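3.2 Materials and sorting conditions

The block sets used in the study were painted wooden building blocks in plain cuboid forms: cubes, short blocks and long blocks, with slightly rounded corners. No arches, cylinders or wedges were included, as these invite building, and the interest here was in putting away. The sets had been in ordinary use before the study and were not repainted. Wear on the faces was left as found, and no block was withdrawn on account of its finish unless the paint had lifted enough to leave a splinter.

Storage was in open white plastic bins with rounded walls and no lid. An earlier round of work at the Hollell site in January had used deep lidded tubs, and these proved a poor choice. Blocks at the bottom could not be seen from the side, and participants tended to tip the whole tub out in order to find a single piece. The shallower bin keeps the contents in view from above, so that a part-filled bin can itself serve as a cue to what belongs in it.

Three sorting rules were compared. Under the colour rule, one bin is given to one colour and is filled before any other colour is taken up. Under the size rule, long blocks are put away first and cubes last. Under the free rule, no order is given. The colour rule was introduced with light blue in every trial, this being the commonest colour in the sets supplied by Almont. Blocks of other colours stay where they lie until the first colour is finished.

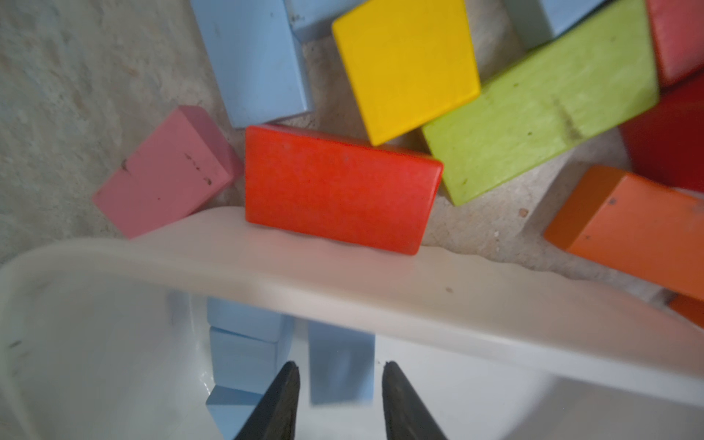
Does the shade of blue matter when blocks are sorted by colour?
Small differences in shade between blocks of the same nominal colour were ignored, and any block that a participant would reasonably call light blue was treated as belonging to the light blue group.

The remaining colours raised more difficulty. Red and orange were confused more often than any other pair, particularly where the blocks were worn or lay in shadow. Pink was seldom mistaken for red when the two were side by side, but was sometimes passed over when it lay alone. For scoring purposes red and orange were kept as separate groups, and a block placed in the wrong one of the two was recorded as a near error — a category not used for any other pair. Yellow and green gave no trouble under the lamps at the Sokol site.

Layout before each trial was produced by tipping the blocks out from a low height and leaving them as they fell. No attempt was made to space them evenly. Blocks that came to rest on top of one another were left stacked, and those touching the wall of the bin were not moved clear of it. A layout was rejected only if a block had left the work area altogether. In all, 306 layouts were produced, of which 158 were used under the colour rule and the rest were divided between the other two.

Placement inside the bin was not prescribed. Participants could lay blocks flat, stand them on end or drop them from the rim. The neatness of the packed bin was noted but does not enter the main measure, which is the order in which blocks were taken up. Where two blocks were lifted together, both were given the same position in the order.

Certain features of the layout are of interest in their own right. Blocks of one colour that happen to lie side by side in a row were usually taken in sequence, whatever their distance from the bin. Isolated blocks of the same colour, lying among others, were left until late. This holds under the free rule as well, though less strongly, and suggests that grouping on the surface does part of the work of sorting before any block is lifted. The effect is taken up again in Section 5, where the Ona layouts are treated separately.
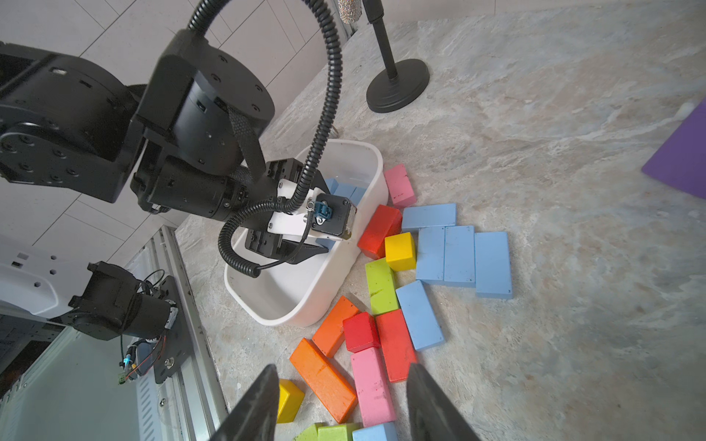
Figure 3. Colour rule, light blue first. Two light blue blocks are visible in the bin; three others stand side by side on the work surface, among blocks of other colours.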